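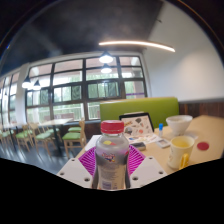

Bottle with the red cap, held between the two white fingers.

Lendari hand-held gripper, review after one season at work

Quick one, typing this between shifts. Three months with the Lendari gripper at our place, a cafe with a packing room behind it where we do snack and drink boxes for offices. We got two of them, plus the sorting arm that came in the same deal. Mostly going to talk about the gripper. That's the part people have in their hands all day.

Why we bought in: 200 boxes a day in spring, 300 by June, same size crew. Bottles, jars, glue sticks for the labels, mugs for the gift sets. All of it picked by hand. Sore thumbs, sore wrists. The arm was meant to take over the bottles, and the grippers are how you teach it. You pick stuff up with the tool, the way you'd pick it up anyway, and the arm learns from that. So part of the job is now showing a machine the job. More on that further down.

The good

Fingers are great. White plastic, flat, rows of little holes. They hold a half full plastic bottle without crushing it, which I did not expect. Screw cap bottles, no problem at all. Mugs fine if you go in by the body and leave the handle alone. Thin tubes are OK once you get the feel.

Weight is fair. Lighter than the Gradberg we had on trial last year, that thing killed my forearm by lunch.

Setup took one morning. The manual is short and clear enough, somebody wrote it who has used the tool.

Cleaning is easy, wipe the fingers down and done. Sticky drinks get into the holes though. Use a soft brush.

The not so good

Flat things. Paper, phones, coasters, forget it. You end up sliding the item to the edge of the table and pinching it from there, and then the arm learns THAT, and now we have an arm that slides everything to the edge of the table. Took a week to get it out of its system.

Grip gets tiring after an hour or so. There's only one handle size. Two of our people have small hands and they both hate it. Lendari says a smaller handle is comming, no date.

Charging dock is loose. You think it's charging and it isn't. Check the light twice.

Spare fingers cost too much for what they are. We've gone through one pair so far, dropped on the floor.

What changed for the crew

This is what I looked for in reviews before buying and couldn't find, so.

Bottle picking is mostly the arm now. Thumbs are better, everyone agrees on that. No one lost hours, the owner put that in writing before the boxes were even unpacked, and I'd say ask for the same at your place. Get it on paper first.

But the day feels different. Packing used to be two people at one table talking the whole time. Now one person packs next to the arm and the other is doing gripper rounds, and you can't really chat on gripper rounds as you keep losing your place. Couple of people miss the old way. I do too some days.

Also the pace. The arm doesn't speed up before lunch and slow down after, and for the first month we were all trying to keep up with it. Dumb. We set it slower and it got calmer in there. Same number of boxes out the door.

Training rounds should count as real work. First weeks they were "when you have a minute" and of course there was never a minute. Now it's a set slot, 2 pm, paid the same, and you swap every day. We logged 936 picks in the last round of bottles and it got noticably better with the odd shaped ones.

One gripe here, the small-hands problem isn't a small thing. If the tool only fits some of the crew then only some of the crew gets the training slots, and those are the easy sit-down hours. Caused a bit of bad feeling. We fixed it sort of, by splitting the slots with label duty.

Others we looked at

Gradberg - stronger grip, too heavy, louder.
Funus - cheap, and the fingers bend. Gave up after 200 picks.
Zhong - nice handle, comes in two sizes, but it didn't work with our arm. If you're starting from zero look at this one too.

Would I buy it again

Yes for bottles and jars. For flat stuff no. Get one to try before you order a pair, pass it round to everybody who'll be using it, and ask about the handle.

4 out of 5. Would be 4.5 with a dock that works.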